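Insulated lunch bags, do they do anything without an ice pack?

Posted in: Kitchen & Food > Packed Lunches
14 replies, 505 views

crumbtray
My sister keeps telling me to get one of those soft insulated bags for work. I leave the house at 6:30 and eat at noon. I've carried a paper sack my whole life and I'm not dead. What exactly am I paying for? The Casier one she likes says it "keeps food fresh all day," and I'd like to know what all day means and who measured it.

Eugeniusz Marciniak
Nobody measured it, would be my bet. An insulated bag slows things down. It doesn't cool anything. Put a warm container in there at 6:30 and you'll have a slightly less warm container at noon, which is worse than the paper sack if you ask me.

lidless_in_ohio
I have the Casier and I like it, so I'll be the one to disagree. Ice pack from the freezer, container from the fridge, and my yogurt is still cold at lunch. Mine is two years old. The zipper sticks at the corner but it works.

Eugeniusz Marciniak
So the ice pack works. Put that same ice pack in a paper sack and get back to us.

lidless_in_ohio
I did that, back when I had paper sacks. It sweated through the bottom and my sandwich ended up on the floor of the bus.

standden_rd
What are you packing, though? Half the people in these threads want a cooler for food that doesn't need one. My usual is a roll, a banana and one container with a lid. Two of those three would be fine in a coat pocket.

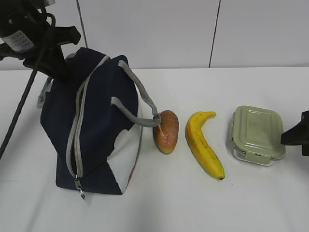

The container is the only thing I'd bother keeping cold, and that depends on what's in it. Chicken, yes. Carrot sticks, I wouldn't lose sleep. And please keep the banana away from the ice pack. The skin goes gray and then somebody starts a new thread about it.

crumbtray
OK, mostly it's leftovers with rice, so I guess that's a yes. Does the container go in first?

Annelies Verbruggen
Container flat on the bottom, ice pack on top of it, then a folded dish towel, then bread and fruit. I've packed three lunches a day this way since May and the bread stays dry.

Eugeniusz Marciniak
A dish towel. Now we're insulating the insulated bag.

Annelies Verbruggen
It's for the bread, Eugeniusz. Read it again.

tikgate_pete
Watch out for tall narrow bags. A rectangular container won't lie flat in them, so it stands on its end and leaks into the zipper seam. I sent one back for that. It had 3,000 glowing reviews and I'd guess 1,000 of them never put soup in it.

standden_rd
Agree on that. Take your container to the store and try it in the bag. They look at you funny but so what.

crumbtray
Fine. I'll borrow my sister's for a week with the towel trick and stick a fridge thermometer in next to the rice. If it's warm by noon I'm telling her.

Eugeniusz Marciniak
Do one day without the ice pack and post both numbers.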